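Okay, some thoughts from month two of working alongside the robot, since a few of you asked.

I do catering and rooms at Pristano. Conference floor, mostly. In July they brought in the Laken arm for drinks setup and clearing, and I was ready to hate it.

1343 drinks handled last month, per the sheet by the service elevator. It's slow! I can do a room in 6 minutes and it takes forever. But my wrists don't ache at night anymore, so I'm kind of torn.

What changed is the talking. Tolera Alemneh and I used to do the big rooms together and gossip the whole time. Now one of us minds the arm and the other is two floors up. I miss that more than I expected.

Also they cut the evening shift to one person. They said no hours would go, and, well, hours went.

Water and soda round, this is the job now:

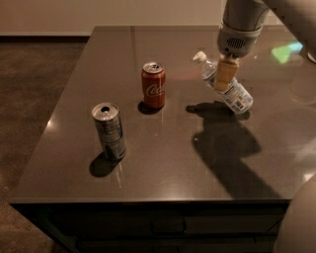
Leonardo Sorrentino replied that his place got the same deal, and that he'd take the sore wrists back if the second evening shift came with them. Yeah. I might too.

Anyway, we've got a meeting about the schedule at 3 and I'm bringing my old time sheets.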